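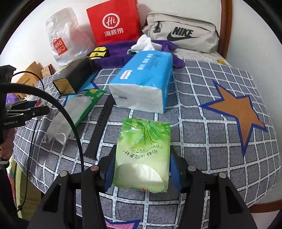
One resident of Choo Hall said she had put off sorting her things all summer and then got through most of them in an evening, once everything was out of the bags and on the bed where she could see it. She said the tissues alone had been in four different places.

Her room is one of 38 at the Relgate residence that have to be cleared in August so that new flooring can go in. The work starts on a Wednesday and moves through the building one floor at a time. Residents have been asked to sort their belongings before their floor's turn comes up, and to have anything they are keeping packed and labeled by 5 p.m. the day before.

The notice sent to residents suggests starting with the small stuff. Furniture stays with the building and will be moved by the flooring crew. Clothes mostly go straight into a suitcase. What slows people down, according to the residence office, is everything else: packs of tissues, watch straps, cards, packets in plastic bags, a waist bag that may or may not have something in the pocket, and paper and plastic shopping bags that were kept because they were still good.

The office recommends emptying all of it onto the bed, with the bedspread left on, and making piles from there. The floor is a poor choice this month because the hallways are already being used for boxes and doors need to open all the way. Desks are too small. Things on a bed are also hard to ignore at bedtime, which the notice mentions as a benefit.

Residents are getting 3 bins per room, supplied by Numico, the storage company that has the contract for the move. One is for items going with the resident to the temporary room, one is for storage, and one is for giveaway. The bins have lids that lock and must close without being forced. Anything too large for a bin needs its own tag, available at the front desk.

Tissues and other paper goods should go to the temporary room. Numico will not accept opened packs for storage, and the same goes for wet wipes, liquids and open food of any kind. Unopened food in tins is allowed if the lid is taped down. A soft pack that has been started can be put in a zip bag to keep the dust off. Used tissues and wipes should be thrown out before sorting begins, along with receipts and empty wrappers. A trash cart will be parked by the elevator on each floor.

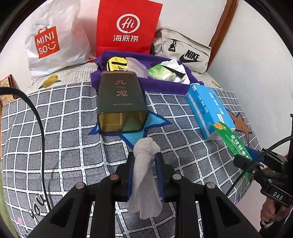 Tins and gift boxes

Tin boxes have caused the most questions so far. Many residents keep at least one, often a tall or rectangular one with lettering on it, and use it for cables, coins or tea. The office asks that each tin be opened and checked before it goes into a bin. Tins should be packed upright with the lid on, and breakable things should not be stored loose inside them.

Tins nobody wants can go in the giveaway bin if they are clean and still have their lids. Dented ones go in metal recycling behind the building.

Bags

Shopping bags should be folded flat. Paper bags with stiff handles can be used to carry soft things to the temporary room, but they do not stack and will not be accepted for storage. Waist bags and backpacks should be emptied, with every zipper pocket checked. During the last move, the front desk ended up with 13 keys that had been left in bag pockets, and several were never claimed.

Bedding

Bedspreads, sheets and blankets come off last. They should be bagged separately and kept out of the storage bins, as residents will need them the same night. Mattresses stay in the room and will be covered by the crew.

Giveaway shelf

Items from the giveaway bins will be set out in the lounge at Jultine House, across the courtyard, starting the day after the first floor is cleared. Residents of both buildings can take what they like. Sealed tissues, clean tins, unused cards and bags in good shape are all welcome. Clothing is not being collected this time because there are no racks.

Bins can be picked up at the front desk from 9 a.m. to 7 p.m. Residents who will be away on their floor's clearing day should let the office know ahead of time and leave their bins inside the room with the lids closed.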